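Home | Datasets | Documentation | Licence | Contact

Grekuvside Tabletop Objects: Data Card

January 29, 2022
By the Grekuvside documentation team

# Summary

Grekuvside Tabletop Objects is a collection of 1665 still pictures of everyday containers and soft goods on shared work tables. The main subjects are plastic baskets and cloth bags. The collection was prepared for work on recognising household items in rooms that are in ordinary use, where people, furniture and equipment are also present.

This card covers the contents of the collection, the labelling rules and the conditions of use. It replaces the notes issued with the earlier Valderrama release, which should no longer be cited.

# Contents

The pictures are divided into 3 folders:

- `baskets`: rigid containers with open or slotted sides
- `bags`: cloth bags, full or empty, standing or lying
- `mixed`: tables holding at least one item of each kind

File names carry the folder name and a running number. Numbers are not reused when a picture is withdrawn, so gaps are to be expected.

Baskets are labelled as a single object, including any contents visible through the slots. Contents are not given a separate label unless part of them rises above the rim. A tag or label fixed to a basket belongs to the basket.

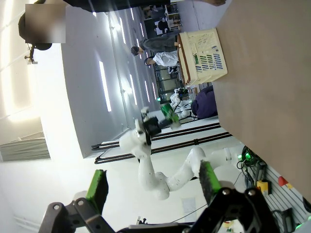 Bags are labelled by their outer edge as seen. Labellers were instructed not to guess at what a bag holds, and the field `contents` is therefore left blank throughout the `bags` folder. Colour is recorded in plain words from a closed list. Dark purple and dark blue are separate entries, and cream is separate from white; earlier labels merged both pairs and gave poor results.

Table surfaces are recorded by colour only. The material is not recorded.

# Orientation

Pictures are supplied as taken. A number of them are turned on their side, and no correction has been applied. The field `up` gives the direction of the ceiling for users who wish to rotate them before training. Box positions always refer to the picture as supplied.

# Checking

Each label was made by one person and read by another. A further 100 pictures were labelled twice, and disagreements were settled by the documentation team. Most concerned the lower edge of soft bags.

# Known limits

The range of baskets is narrow, and round baskets are hardly represented. Items at the far side of a room are left unlabelled. The 50 pictures received from the Camex store rooms have weaker light than the rest and are marked `low_light`.

# Use

The collection may be used for research and teaching. People who appear in the background must not be identified. Corrections received before the end of March will be included in the next release.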